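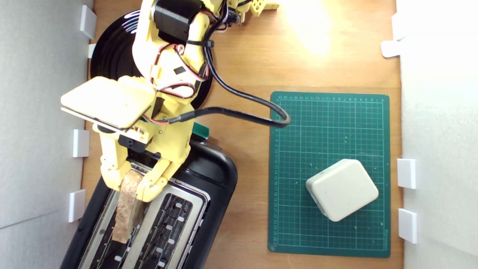 Pilberg is looking for people to take part in a paid study on kitchen and shop chores done by small robot arms

Posted 2018-12-06

We want to know which everyday jobs a low-cost arm can be trusted with today, and which ones still need a person. To find out, we need people who do these jobs all the time and can judge the results. Engineers are welcome, but the study is meant for home cooks, café staff, cleaners, stockroom workers and anyone who looks after a household.

The study is called Sestora. It runs through the winter in our ground-floor workshop. A pilot in November covered table wiping and folding towels. The arms were slow at both, and the towels usually had to be folded again. The next round covers making toast, loading a dish rack, sorting small hardware into bins and putting price labels on boxes.

What you would do

You do each chore by hand a few times while we record it. Then you steer an arm through the same chore using a hand controller. After that you watch the arm try it without help and score each attempt on a short form. We ask whether the job was finished, whether you would have stepped in, and whether you would accept the result at home or at work. Low scores are useful to us, so please do not be generous.

Toast is a good test of your patience. Bread bends and tears, and the slot of a toaster leaves little room on either side of the slice.

Who can apply

You must be 18 or older and able to stand or sit at a bench for up to 2 hours with breaks. You should do at least one of the listed chores every week. No technical background is needed. If you have a food allergy, tell us when you apply and we will leave you out of the bread sessions.

Places and pay

There are 39 places. Each person comes in for two sessions, and both must be completed for full payment. Travel within the city is paid back when you show a ticket or parking slip. Hand recordings show your hands and forearms only, and you may ask for yours to be deleted.

How to apply

Write to Etelka Jakab at the Pilberg front desk with your name, the chores you do most often and the hours you are free. Questions about the arms or the scoring form go to Gwilym Phillips. Former participants in the November pilot may apply again.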